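Open Day at Walleck

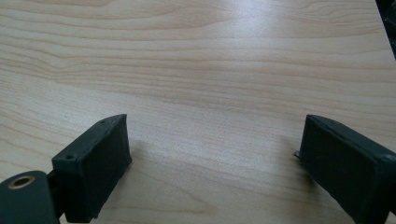
I only went to the Walleck open day for the free lunch, which I'd like on the record before my sister gets hold of this story. The bus out took 30 minutes and I got sticker number 505, and a woman in a Walleck fleece steered me straight to the Clonik table, where you could try the grippers yourself! I'd expected chrome, I guess. What I got was two chunky dark green fingers, wide open over a bare wood tabletop, and a line of kids behind me breathing on my elbow.

"What do I pick up?" I asked.

"Whatever's in your pockets," said the fleece.

I had a bus ticket, a mint and my late aunt's thimble (don't ask, I carry it everywhere). I went with the thimble. I squeezed, very slowly, and up it came, and I made a noise I'm not proud of. The kids clapped. One of them wanted to know if it could do a hamster.

I went around 4 times. By the last turn I'd missed lunch completely, and the bus to Sala too, so I sat on the curb with my mint and practiced opening and closing two fingers until the next one came.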